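Why is cardboard so strong?

Hello again! Dayana here, back with another big question about an ordinary thing. Last time it was soap. This time it's cardboard, and I've been wanting to do this one for ages, mostly so I could cut up a lot of boxes on the kitchen floor and call it work.

So, go and find a cardboard box. Any box will do, as long as a grown-up has finished with it. Look very closely at a cut edge and you should spot a wavy line squashed between two straight ones. It looks a bit like a tiny row of hills, or a snake in a sandwich. The wavy bit is called the fluting, and the two flat sheets are called the liners. All three are just paper! The proper name for the whole sandwich is corrugated board, and "corrugated" is a fancy way of saying wrinkled or folded into ridges.

What do the wiggles do?

Try standing a sheet of paper on its edge. It flops straight over, doesn't it? Now fold the same sheet into a zigzag, like a paper fan, open it out a little and try again. Up it stands. You haven't added anything, you've only changed its shape.

The waves in cardboard work in the same sort of way. Each one makes a little arch, and arches are very good at carrying weight, which is why people have built bridges out of them for thousands of years. When something presses down on an arch, the push travels along the curve and down into both sides. The flat sheets glued on the top and bottom stop the arches from spreading out and going flat.

There's lots of air in there too. Air makes the box light, and it means that if you drop the box (I've dropped plenty) the waves can squash a bit and soak up some of the bump before it gets to whatever's inside.

My kitchen tower test

I wanted to know how much one small box could hold, so I shut a little one, stood it on the floor and started piling books on the lid. My neighbour Hervé Bodin came round to help, and he brought his enormous atlas. We got up to 18 kilograms before one corner crumpled and the whole lot slid off under the table! The box itself weighed 300 grams. I think that's amazing for some paper and glue.

Then we did it again with a box I'd left out in the rain. It gave up after three books. Water soaks into the paper and loosens all the tiny fibres that were holding on to each other, so a wet box is a weak box.

How is it made?

Paper is made of tiny threads from wood, called fibres. Some of them come from new trees and lots of them come from old boxes. At the factory, a long strip of paper is warmed with steam to make it bendy, and then it goes between two big rollers with ridges on them, a bit like cog wheels. Out it comes all wavy. Glue goes on the tips of the waves (the glue is often made from starch, the same stuff you find in potatoes!) and the flat sheets are stuck on, one on each side.

After that, a machine cuts out a flat shape and presses lines into it where the folds will go. You can see this for yourself if you gently unfold a box at home. Look for flaps that tuck into slots. Plenty of boxes stay shut with no tape at all, and I still think that's clever.

And when you've finished with it?

Flatten it, keep it dry and pop it in the recycling. It gets mixed with water until it turns into a mush called pulp, and the pulp is made into paper again. The fibres get a little shorter every time they go round, so some new ones have to be added now and then. Greasy pizza boxes are trickier, so tear off the oily bits first and check what your council will take.

Have a go: cut three strips of cardboard, one with the waves running along it, one with the waves running across it, and one slanting. Bend each of them. Which is the hardest to fold? Write and tell me! 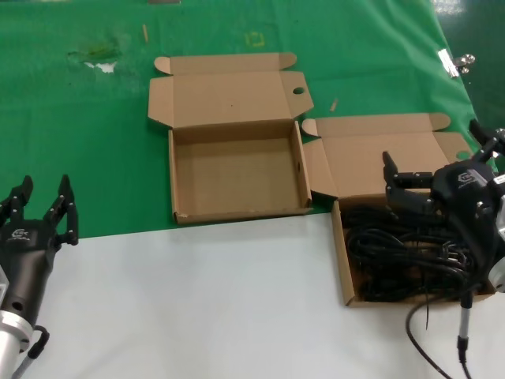
Two open boxes made of corrugated cardboard.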